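Desk storage with clear jars and bottles, worth it or clutter?

Posted in Small Offices & Studios — 7 replies, 366 views

tisa_desk
Trying to get my work corner under control before the holidays. I bought a Tida wicker basket in May and it ate everything I own, so now I'm saving clear containers instead. My partner says I'm just collecting trash. Opinions? 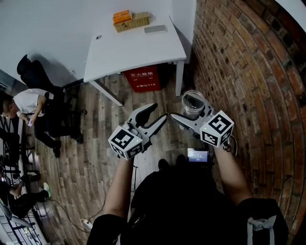

Desk tops are where I always go wrong, I treat them like shelves. A basket is fine for things you grab daily, but then stuff gets stacked on it, like the orange box sitting on top of the wicker one there, and you have to move one thing to get at another. The clear plastic cup is the part I'd keep. Pens, clips, done!

flisholm_fan
Gotta disagree. Clear stuff looks messy the minute it's full. I went with the lidded Flisholm boxes and my desk finally looks calm.

tisa_desk
But do you remember what's in them? I had lidded boxes and bought the same tape three times — never again.

flisholm_fan
Labels! Two minutes with a marker.

papercut7
I'm with the OP on see-through, but only wide ones. Bottles are useless for storage, you can't get your hand in. 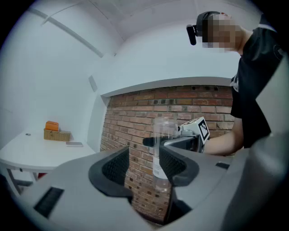
Do you need to take the label off a bottle before reusing it? Only if it hides what you're putting inside, and a soak in warm soapy water loosens most of them.

papercut7
OK fair, but the neck is still too narrow for anything except beads or rice.

brickandbeam
Jars with a screw neck are the sweet spot. I have a row of them on a Mogensen shelf and I skip the lids completely. Dust hasn't been a problem, though I do empty them out now and then.

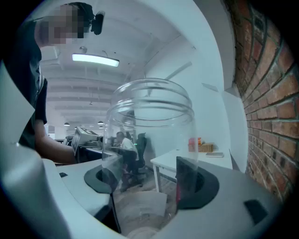

330 words · 2 min read

brickandbeam
That's the length of my old post on jars, if anyone wants the long version I'll dig it up. Short version: one kind of thing per jar, and don't fill past the threads or it all jumps out when you grab it.

flisholm_fan
No lids is wild to me, but I'd try it for rubber bands.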